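README for the driveway and sidewalk joint readings

Hi, and thanks for opening this before you opened the spreadsheet! I put this set together so people working on concrete flatwork could look at how joints and cracks move through the seasons without having to go out and kneel on somebody's driveway. It's a small set, it's a bit lumpy, and I've tried to be upfront about the lumpy parts.

What you get is one table called readings, a second table called sites, and a notes file with my scribbles typed up. Start with sites. It'll make the rest a lot easier to follow.

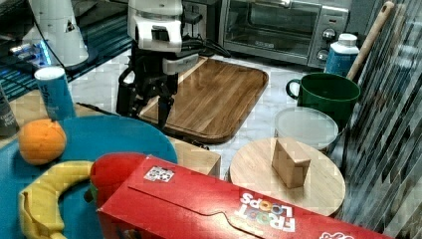 Stekside Flatwork Records Group

The readings table has 288 rows. Each row is one visit to one joint or crack, with the gap width in millimeters, the height difference between the slabs on either side (we call that the step), the air temperature, and the initials of whoever held the gauge. I took most of them myself, and Dineo Pretorius covered the Hunmont sites when I was laid up with my knee (her handwriting is much better than mine, so those rows needed almost no cleanup).

The sites table covers 8 slabs in Hunmont and Jara. Driveways, mostly, plus a stretch of public sidewalk and the apron in front of a garage. For each slab you'll find the year it was poured if the owner knew it, the kind of base under it if anyone had ever dug down to look, and which way it drains. A blank means we don't know. Please don't fill those in with zeros, I did that once in an early copy and ended up with driveways poured in the year zero.

Column names, so you don't have to guess:

site: short code that matches the sites table
point: which joint or crack on that slab, lettered from the street end
gap_mm: width at the top edge, measured with a feeler gauge or a crack card
step_mm: height difference, positive when the house side is higher
air_c: air temperature in the shade, in Celsius
by: initials
flag: see the next part

The flag column is where I marked anything fishy. W means there was standing water in the joint. S means sealant had been put in between visits, so the gap width is a reading on top of sealant and shouldn't be compared with the earlier ones. Q means I just didn't trust the number and couldn't say why (it happens, especially with cold hands in November).

I went back and forth on whether to throw out the Q rows. In the end I left them in, and I asked for opinions when I passed the draft along.
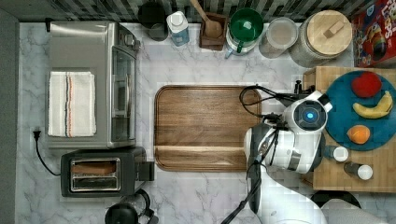

Mandla Ndlovu: Keep the Q rows, but please say which gauge was used on them. The crack card and the feeler gauge disagree on a ragged edge, and on the older Jara slabs every edge is ragged. I'd want to split those out before drawing any kind of line through the points.

Fair point, so there's now a tool column with either card or feeler in it. I filled it from my notebooks. Where the notebook didn't say, it's blank, and that goes for the whole first round at Jara.

The step readings are the ones I'd lean on if you're interested in settling or heaving. We laid a straightedge across the joint and slid a wedge under it, and when Dineo and I measured the same spot we usually agreed to within 2 mm. That's plenty for spotting a trip edge, but it's too coarse for anyone hoping to see daily movement.

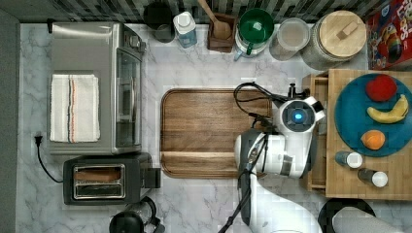 Gap widths are touchier, because they swing with the temperature of the slab itself and we only wrote down the air. A driveway that's been baking in full sun all morning is a good deal warmer than the shade under the hedge! If you've got your own slab temperatures from somewhere nearby, I'd love to see the two side by side.

A few things this set won't do for you. It doesn't say what caused any crack. It has no soil tests. All the slabs belong to people who said yes when we knocked, so it leans toward owners who were already worried about their concrete, and you shouldn't read it as a picture of the whole town.

Street addresses have been taken out and the site codes don't follow any order on the map. If you recognize a driveway from the notes, please keep it to yourself.

Use the tables however you like, including for paid work. Just mention Stekside Flatwork Records Group somewhere, and tell me if you find a mistake. Corrections go in the Brokorora folder next to this file, in the sheet called fixes, with the site code, the date of the visit and what you think it should say.

Last updated 25 April 2024. Added the tool column and fixed 2 rows at Hunmont where I'd swapped gap and step.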